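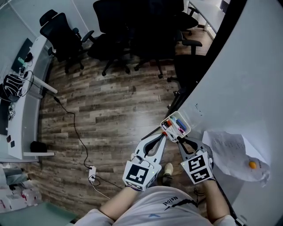 I bought the Prosden marker caddy in September, after two years of keeping whiteboard markers in a coffee mug that fell over whenever anyone bumped the table. The listing promised it would "transform your meeting area," and I rolled my eyes and ordered one anyway. What arrived was a small box with no lid. It is white, a bit see-through, and you stand the markers up in it. The see-through part does less than you would hope. With the markers upright you find the blue or the pink by the cap poking out of the top, same as you would with a mug, so I can't see what the cloudy sides add apart from making ink smudges easier to spot.

The rating on the store page is high, and there were 3,156 reviews when I looked. I read a fair number of them. Most were written the day the thing arrived, by people who liked the box it came in. Very few say anything about what happens after a few months next to a whiteboard that gets used every day, so I'll try to.

First, the good. It stands up. It's light enough to carry over to whoever is at the board, and the straight sides give you something flat to hold. A full set of markers plus a couple of strays fits without forcing anything. I have dropped it twice, once full, and it didn't crack. The markers went everywhere, but that's markers.

Now the rest. The plastic is thin. Squeeze the long sides and they give, and I don't love that in something I paid this much for. The bottom has no rubber on it at all, so on a smooth desk it slides when you pull out a marker with one hand. I ended up sticking felt dots under ours, which slowed it down a little. The corners inside are tight and collect that gray eraser dust, and a paper towel won't get in there. You need a cotton swab or a run under the tap.
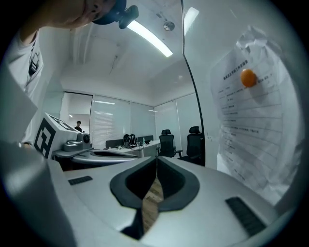 Then there's the question of where it lives. Ours is an office with long white desks, mesh chairs and not much storage, and a small white box on a white desk gets lost among everything else that's white. People put it down and walk off. I've found it on the floor more often than I'd like. Prosden sells a clip-on holder for the edge of a board, and I tried that as well. It assumes a flat board with a standard tray. If your board is curved, save your money. The clip sat crooked and let go within a week.

I also tried the Nindon version, a heavier cup with a divider down the middle. It stays put much better. It also holds fewer markers, and the divider is in the wrong place for anything fatter than a pen. I gave that one away.

Would I buy the Prosden again? At the sale price, maybe. At full price, no. A cut-down food container would do most of the same job, and you'd feel better about getting ink on it.

Three stars out of five. One of those is for surviving the drops.

Posted February 16, 2019
137 people found this review helpful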